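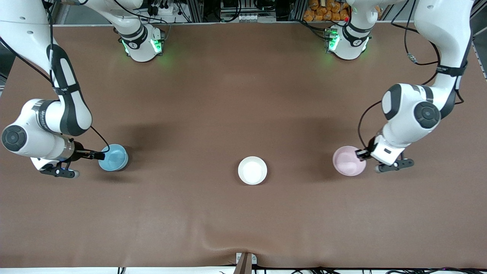 Two grippers, three bowls and a long Saturday

I've spent most of November arguing with Murali Ramasamy about fingers. He likes the stock pair that came with our arms, I like the Clorholm ones with the softer pads, and on Saturday we finally sat down and ran them against each other at the Thampi workshop.

The job was bowl stacking, with the blue and pink ones picked up by the rim and the white one waiting in the middle. It sounds like nothing, I know! But a rim is thin and curved, and if the wrist comes in a touch too steep the bowl just skates off across the table (I chased a fair few of them).

We got through 117 runs before tea. The stock fingers dropped 13 bowls and the Clorholm pads dropped four, so I was feeling rather smug – until Pushpa Lodhi pointed out that my pads were slower to let go, and that Murali's runs were finishing well ahead of mine. She's right, annoyingly. The pads cling a bit on release and the controller waits for them.

Corrado Greco wants us to try the whole thing again with the Meveck controller, which lets you set the opening speed for each hand separately. I'm all for it. Murali says he'll only agree if we add plates, and he's already gone off to find some.

If you'd like to come along and watch, we start at ten next Saturday and the kettle is usually on by half past nine.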